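The Shoebox Question

January 14, 2023

Every winter the same articles come back around, telling me that my closet is a mess because I haven't bought the right boxes. Clear ones, usually, with a drop-down door and a little vent. I priced a set of the Futby stackers in November and the total came to $95 before shipping, for plastic to hold shoes that already came in a box. I closed the tab.

I'm not against tidying. I'm against paying for it twice. The shoe company has already sold me a container that is the right length for the shoe, has a lid and stacks. The complaint against it is that it's ugly and you can't see inside. Fine. Mine live in a hall closet with the door shut, so ugly isn't a problem, and I can generally remember what I own.

What I did want to know is whether keeping shoes in their original boxes does the shoes any good, or whether that's just something people say on forums for folks who own more sneakers than I have plates. So I went through the closet over a long weekend and opened everything. A few of those lids hadn't been lifted since we moved in.

Results were mixed, which I suppose I should have expected. The leather pair, boxed with the tissue stuffed back into the toes, looked fine. The canvas pair, boxed with nothing in them, had a crease across the top that I don't remember making. An old pair of running shoes from Stastinine had gone tacky at the sole, and no box was going to save those, because that kind of foam falls apart whether you're nice to it or not. I'd kept them in the dark, dry and padded, exactly as the advice says. Out they went.

The other thing I found was how much junk goes in a box besides the shoes. Spare laces, those silica packets, paper wads, cardboard formers, a shoe horn from a hotel, and insoles. So many insoles. I'd pulled the factory ones out to fit better ones, then dropped the old ones back in the box as though I might be asked to return them.

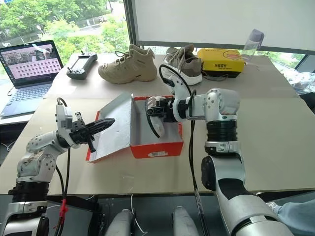
Should you keep the insoles that came with the shoes?

Only if you swapped them out while they were still in good shape and you might want them back, say to pass the shoes on to someone else. If they're flat or they smell, throw them away.

I kept two pairs under that rule and tossed the rest, and the boxes close properly now. I'd been blaming the lids.

On the lids: I've come around to the hinged kind, where the top is attached along one side and folds back. The loose ones always end up under something. The drawback is that a hinged box needs elbow room to open, so it's no use in the middle of a tight stack. Mine go on top. The loose-lid ones go underneath with the shoes I wear to weddings.

I did try one paid-for gadget, a cedar insert from Yoshida that promised to "restore shape and freshness." It smells nice. I put one in the left canvas shoe and balled-up newspaper in the right and left them for a couple of weeks, and I could not tell you which crease looks better. The insert cost more than the newspaper, obviously. Maybe cedar wins over years. I'm not buying a second one to find out.

There's also a company called Braline selling printed labels for the ends of shoeboxes, 84 to a sheet. I used masking tape and a marker. "Brown, resoled." "Black, pinch a bit." You will not find "pinch a bit" on a printed sheet.

Still undecided about the snow boots. They don't fit any box I have and the original was the size of a microwave, so for now they're on the mat by the door, dripping.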